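Collecting Demonstrations for a Memory Module Handling Task
Project report, Sterbridge Robotics Lab
17 July 2024

3. Data collection

3.1 Task definition

The policy is trained to handle a desktop memory module at a gray slot fixture. We split the task into four phases: approach, grasp, extraction and placement. Only the first three are covered in this report. Placement data was recorded in April with an earlier version of the fixture and is not compatible with the current joint limits.

3.2 Recording procedure

Each demonstration was given by teleoperation. The operator moved a leader arm and the follower arm copied it with a fixed scaling of the wrist axes. Joint positions, gripper opening and the wrist view were written to one log per attempt by the Batach recorder. Logging began when the operator pressed the foot switch and stopped on a second press. Attempts longer than 28 seconds were closed automatically and marked as timeouts.

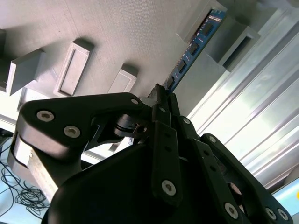
Contact between finger and module was the hardest phase to label. The module can sit at an angle in the slot, and small differences in tilt change which edge the finger meets first. We therefore labeled contact from the motor current and used the wrist view only to check doubtful cases. The current threshold was set once, on the Naylor test stand, and left alone after that.

3.3 Filtering

Logs with dropped camera frames were removed before training. So were 17 attempts in which the operator released the module and regrasped it — the policy has no regrasp action, and keeping them made the gripper command oscillate near contact. The remaining logs were resampled to 10 Hz and stored in the Grasitz format.

3.4 Known limits

All demonstrations use the same fixture orientation. Lighting was not controlled, and reflections from clear panels change with the time of day. We did not correct for this. Gripper force is not measured directly, so motor current stands in for it throughout. The training setup and the network inputs are described in Section 4.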